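Tabletop

A tabletop is the flat, horizontal upper part of a table, desk or workbench. It carries the load placed on the table and provides the surface on which work, play or eating takes place. In furniture making the term covers the top alone, without the legs, rails or frame, and tops are often sold separately for use with a base made or bought elsewhere.

Wooden tabletops are among the oldest and most common kinds. They are found in homes, schools, laboratories and workshops, and are valued for their stiffness, their ease of repair and the way they take screws, clamps and adhesive tape. This article deals mainly with wooden tops and with their use as a working surface.

Contents
1 Construction
2 Timber and colour
3 Wood movement
4 Finishes
5 Regional makers
6 Use as a work surface
6.1 Marking with tape
6.2 Fixing equipment
6.3 Blocks and small objects
7 Care and repair
8 See also

Construction

Few trees yield a single board wide enough for a table, and most solid tops are made by gluing narrower boards edge to edge. The joints between boards show as fine lines, or seams, running the length of the top. A well-made seam is hard to feel with a fingernail. Where the glue line is paler or darker than the timber, it remains visible for the life of the piece.

Older tops were often joined with a loose tongue or with dowels to help line up the boards during gluing. Modern adhesives are stronger than the wood around them, and a plain butt joint is enough for most household furniture. Makers still use dowels or biscuits to keep the faces flush while the clamps are on.

Butcher-block tops are built from many narrow staves, which may be continuous or finger-jointed from short lengths. Veneered tops have a thin layer of decorative timber over a core of particleboard, plywood or fibreboard. They stay flatter than solid wood but cannot be sanded many times before the veneer wears through.

The edge may be left square, rounded over, or bevelled on the underside to make a thick top look lighter. Workbench tops are usually left square so that clamps can grip.

Timber and colour

Light-coloured tops are commonly made from maple, birch, ash, beech or pine. In Australia, Victorian ash and hoop pine are used for the same purpose. Darker tops come from walnut, blackwood, jarrah and various imported timbers. Stain can bring a pale timber close to the colour of a dark one, though scratches through the stain will show the original wood.

Grain direction normally follows the longest side of the top. Besides being stronger over a long span, this arrangement places most of the seasonal movement across the width. Boards are generally arranged for colour before gluing, and a maker may spend as long at this stage as on the gluing itself.

Pale timbers darken or turn yellow on exposure to light. An object left in one place for a long period can leave a lighter patch behind, which usually evens out after some months uncovered.

Wood movement

Solid wood swells and shrinks across the grain as the humidity of the room changes. Movement along the grain is slight and can be ignored in furniture. A wide top fixed rigidly to its frame may split along a seam or pull the frame out of square – a common fault in home-built tables.

Tops are therefore attached with fittings that allow a little sliding. Wooden buttons, slotted brackets and figure-eight fasteners are all in general use. Screws driven through the frame are acceptable if the holes are elongated across the grain, except for those at the centre, which may be fixed.

Cupping occurs when one face takes up more moisture than the other. Finishing both faces equally reduces it. A top stored flat on a concrete floor is likely to cup within days in damp weather.

Finishes

Oil and hardwax oil soak into the surface and leave the wood feeling like wood. They resist spills for a short time and are easily renewed in patches. Polyurethane and lacquer form a film on top of the wood and give better protection, but a damaged film is harder to touch up without the repair showing.

Soap finishes, used on pale timbers, keep the colour light and need frequent renewal. Shellac gives a clear, warm surface but is marked by alcohol and by hot cups. Work surfaces are often left with a thin oil finish or with none.

Regional makers

In the Tevdale district, wooden tops were produced for many years by the Sawatzky works, which supplied schools and halls with trestle tables. The standard Sawatzky top was 156 cm long and 41 mm thick, with rounded corners and a clear finish. It was made in one size only, and halls that needed a longer table placed 2 or more end to end.

The Skudholm pattern is a later design with 4 removable legs and a top of edge-glued maple. It was sold as a desk and as a light bench. Surviving examples are often found with drilled holes and tape residue from classroom use. The Prumum, a folding table from the same period, had a thinner top and was discontinued when its hinges proved prone to loosening.

Use as a work surface

A plain wooden top is suited to model making, sorting, drafting, electronics and many kinds of bench activity. The surface should be large enough that the active area can be kept separate from tools and parts. A pale top makes small dark items easier to find, while brightly coloured pieces stand out on almost any timber.

Marking with tape

Adhesive tape is a simple way to mark out an area without damaging the wood. A square or rectangle can be made from four strips, overlapped at the corners, with the wood left bare in the middle. Black tape shows clearly on light timber. Masking tape is easier to remove but tears sooner under wear.

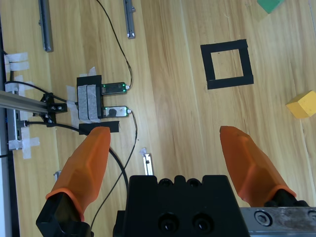
Tape outlines are used to show where an item belongs or where it is to be placed during a task. Strips laid by eye are seldom exactly parallel with the grain, and for most purposes a slight rotation does not matter. Where accuracy is needed, the corners are pencilled first using a try square, and the tape is laid to the pencil line on its inner edge.

Tape left down for a long time may leave adhesive behind. Eucalyptus oil or mineral spirits will usually lift it. On an oiled top the cleaned area may need a fresh coat afterward.

Fixing equipment

Equipment used often is commonly fastened directly to the top. Clamps leave the surface intact but take up room along the edge. Bolts passed through the top with a washer beneath give the firmest hold, and are preferred where an item is heavy or subject to side loads. Wood screws are adequate for light fittings such as cable clips and small brackets.

Electronics are best mounted toward one side, with cables led to the nearest edge. Metal rails and plates should be bedded flat before tightening, as a twisted plate can crush the wood fibres beneath it. Fasteners in softwood tops need to be checked from time to time, particularly after the heating season in colder regions.

Blocks and small objects

Coloured blocks are a familiar item on classroom and workshop tables. They are used for counting, for building, and for practice in picking up and placing. Flat faces keep them from rolling, and strong colours such as green and yellow-orange are readily told apart. A raised lip or tray along the edge of the table will stop blocks from being knocked to the floor.

Care and repair

Wooden tops are cleaned with a damp cloth and dried straight away. Abrasive powders scratch film finishes and should be avoided. Grit is the main cause of fine scratching on work surfaces and is best brushed off before wiping.

Shallow dents can often be raised with a damp cloth and a warm iron, which swells the crushed fibres. Deeper damage is filled with coloured wax or a glued-in patch cut to match the grain. Old screw holes are plugged with a tapered plug or a short length of dowel, trimmed flush.

A badly worn solid top can be planed or sanded back and refinished. Opened seams are cleaned of old glue and reclamped – if the gap is too wide to close, a thin strip of matching timber is let in. Many trestle tops have been turned over and put back into use with the underside facing up.

See also

Workbench
Trestle table
Edge jointing
Butcher block
Wood finishing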